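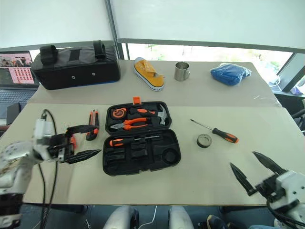

Bench, open black toolbox between the two grippers.

30th April

Transcript alignment for the political apology corpus, batch Kultach. Notes for me and for Aitana Echevarría, who takes over the coding in the second pass.

Source material is 314 video clips of officeholders and candidates making public statements after old photos, posts or recordings came out. Speech is in English or French, sometimes both within one answer. We keep press scrums and podium statements. Sit-down interviews go to the Zamudio batch and are not touched here.

Ran the Fovia aligner on the full set overnight with default settings. 31 clips failed. Went through the log:

- 18 failed on language switching. The aligner locks onto the first language and drops everything after the switch. Splitting by hand at the switch and rerunning fixed all of them.
- 8 had reporters talking over the speaker. Left these out of timing measures. The text is usable for content coding.
- The rest are truncated files. Need to be pulled again from the archive.

Coding scheme, current state. Each statement gets a mark for explicit apology ("I apologize", "I'm sorry"), regret without apology ("I regret that"), naming of the act, naming of the people harmed, and any reference to age or time passed. "I should have known better" was going under regret in the old scheme. Moved it to its own code, as the two of us were splitting on it constantly.

Open problem: repeated apologies in one scrum. A speaker may answer the same question several times with nearly the same sentence. Counting each one inflates the apology score for anyone who stayed at the microphone longer. For now I code per answer and divide by the number of answers. Aitana wants first answer only. Both columns are in the sheet until we settle it.

Time from publication of the photo to first statement is entered in hours. Where the outlet gives only a date, leave the cell blank. Do not enter midnight. Meltar reads blanks correctly but treats midnight as a real time, and that skewed the September plots.

To do: pull the truncated files, recheck French regret phrases against the codebook, send Aitana the split clips with the new file names.

Last updated: 30 min after entry, typo in code list corrected

Recent entries
Zamudio batch: interview consent and file naming
Meltar import errors, blank cells
Codebook changes since September
Fovia settings for two-language clips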